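Fri 19 August

Back at the sewing bench after two days of nothing but phone calls. The banner for the Moltmont Pride march is what I should have been working on, so this is mostly banner notes, plus what Rohani told me about the marshals, and I'm putting it all in one place so Rungnapa doesn't have to dig through my texts again.

Banner first. The long one is 120 inches of ripstop, hemmed on three sides, with a pole sleeve still to do on the fourth. I cut the sleeve too narrow in June and the old poles jammed halfway, so I unpicked it last night and I'm adding 2 inches. That's plenty of room even with the tape wrapped on the ends. The Gerlach thread (the thick gray spool) keeps snapping at the corners where there are four layers. Dropped the tension a bit, went up a needle size, and it got through a test corner fine, but go slow there! The thinner thread on the shelf is okay for letters and no good for the hem.

Letters: all cut, the second row still only pinned. I'm zigzagging them down with the wide stitch. The curve on the S is ugly and I'm leaving it.

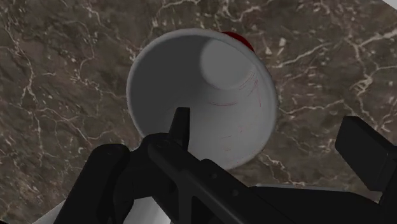
Talked to Rohani for ages about the marshals. The city's events office wants our list of names by the end of the month, and she's got 121 sign-ups so far for the whole route, which is way more than last year (I yelled, she laughed at me). The off-duty officers' group asked again whether they can walk as a group in uniform. The answer from the steering meeting is the same as in June: come along in plain clothes with friends or family, no uniforms, no department banner. Rohani wrote back to them herself and says the reply was polite but pretty short. There'll still be city traffic police at the two big crossings, that's a permit condition and we don't get a say in it. I know some people are upset in both directions. I'd like our marshals to have one clear sentence they can say if they get asked, and I don't think we've written it yet. Mine keeps coming out as a paragraph.

Vests: the Orum ones are printed on the back only, and the ink on the first batch was tacky when I folded them, so a couple have ghost letters on the front. Wearable. Next batch hangs overnight before anybody folds anything.

Gendus want the float measurements again. I sent the height with the arch on and they need it with the arch off too, for the bridge. Rungnapa, can you measure it when you're in? Tape measure is in the drawer with the snaps.

Still to do: pole sleeve, second row of letters, grommets, wind slits (ask Rohani where she wants them before cutting). And order more gray thread.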